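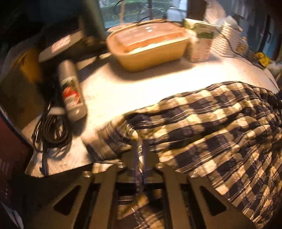
Saturday, after supper

Got to 400 on the cloth task today. The goal for October is 2000, and Ishbel wants the first 700 sent to Fustuvley before they start a training run, so I have another long weekend ahead.

Started at nine. Each take goes the same way: open the fingers, come down on the cloth, close, lift, lay it flat, back to start. I kept the plaid one all morning. Najwa Salameh says the Riris set has too many plain towels in it and the model grabs at nothing when it sees a pattern. She asked me to leave the usual stuff on the table too, the cable and the basket and so on, and to push things into new spots every so often. I did that when I remembered.

Threw out 3 takes before lunch. In two of them I closed too early and pinched one layer when I wanted both. In the other I stopped halfway to answer the door.

My wrist was sore by two. Switched hands for a while, which was slower, but Najwa said left-handed takes are fine as long as I mark them in the log. I forgot to mark the first few and had to go back and find them.

Upload to Mansour stalled twice and then went through. Ishbel called from Fliltville at five to ask for more slow ones. Told her I would do those tomorrow, in the morning while the light is good.

Need to buy wrist tape and eggs.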